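Otville shared workshop opens its home-built gripper project to the public

OTVILLE, June 1, 2021 – Hi, I'm Dario Serra, and I'm very happy to announce that Plornari, the pair of hand-held grippers I've been building at the Morelli workshop, is ready for other people to try. Drawings, parts list and wiring notes are all going out today, free to anyone who wants them!

I started on this in January at my kitchen table, with one gripper that pinched my thumb more often than it picked anything up. Then I joined Morelli (a shared workshop with good benches and very patient members), and the thing got a lot better in a hurry. Seven versions later I have a left and a right that I'm happy to put my name on.

The idea is simple enough. You hold a gripper in each hand and do an ordinary chore with it, and the movement gets recorded so that a small home robot arm can learn from it later. The arm is called Oltano, and it's still bolted to a bench with its cover off, so please don't ask me for a demo yet. The grippers came first and I'm glad they did, as I learned more about fingers in those months than I ever expected to.

The full set of parts cost me $462, and that includes the pieces I ruined. If you have access to a printer and a soldering iron you can put the pair together over three evenings. The jaws are the fussy bit. Print them slowly, sand the inside faces, and check that they close flat before you screw anything down – I skipped that once and had to take the whole hand apart.

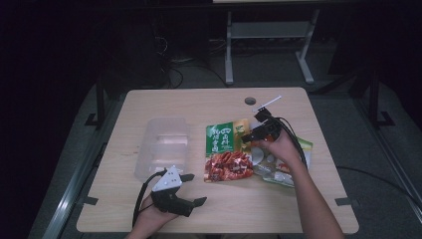
Kitchen things have been my favorite practice so far. Packets are much harder than boxes! A box has a side you can grab, while a flat packet just sits there and you have to find an edge and come in low. I've been changing the finger pads with that in mind, and the newest drawings have a slightly softer pad for it. Cables still get on my nerves, and I'd love to hear from anyone with a neat way to run them along the wrist.

Morelli will hold build evenings for up to 11 people at a time. You don't have to be a member, and you don't have to know any electronics. Bring a laptop if you have one, and wear sleeves you can push up. Kids are welcome with a grown-up.

To book a spot or get the drawings, stop by the front desk at Morelli in Otville and ask for the Plornari folder, or ask for me. I'm usually at the back bench, sanding something.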